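Geflochtener Korb riecht muffig, wie reinigen?

Frage von Sewwandi Matubbar
Guten Tag, ich habe im August zwei geflochtene Körbe vom Flohmarkt bekommen. Der dunkle riecht nach Keller. Darf ich ihn mit Wasser waschen oder geht das Geflecht kaputt?

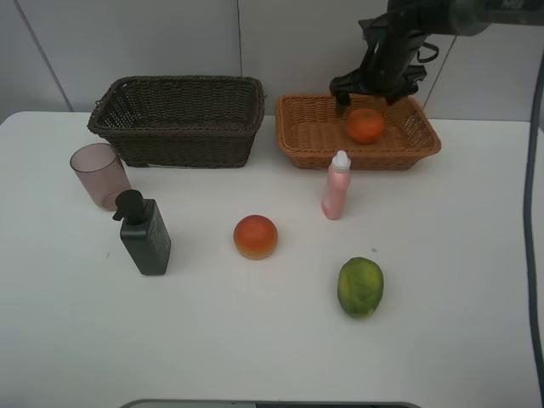 Antwort 1
Ja, mit Wasser geht es. Zuerst trocken bürsten, dann lauwarmes Wasser mit wenig Essig nehmen, ich messe mit einem Becher ab. 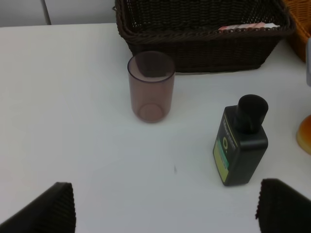
Nicht lange einweichen — nur abwischen und im Schatten trocknen lassen, mehr als 2 Tage. Auf der Heizung wird die Weide spröde.

Antwort 2
Natron reinstreuen, fertig.

Kommentare
Barua: Natron hat bei mir weiße Flecken gemacht.
Skiltska: Danke, mit Essig ist der Geruch fast weg.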